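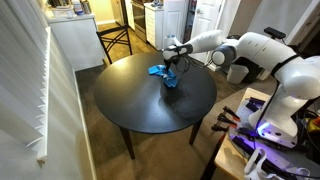
Flallum refinishes and maintains tables for cafés, schools and offices from a single workshop in Flernport. Most of our work is on dark tops, which show wear sooner than pale ones. On a smooth black surface such as this round one, reflected light makes any smear or dull patch easy to find, and a cloth in a strong colour, bright blue in our case, is hard to leave behind on the job. Inspection is carried out under a warm lamp and again in daylight before a top is signed off.

The company was set up as Ifans Surfaces and took its present name when it moved to Unit 36. We have two finishing rooms – one for sanding, one for coating – and the air supplies are kept separate. In the last financial year we returned 621 tops to customers.

Our own care schedule, Vundex, is supplied with every order. It sets out cleaning intervals, suitable cloths and the products to avoid on each finish. The current edition was issued in February 2024 and replaces all earlier sheets.

Tops are collected and returned by our own van within Flernport. Legs and frames can be left on site or sent with the top. The workshop closes for stocktaking for two weeks in December; orders received in that period are booked in on reopening.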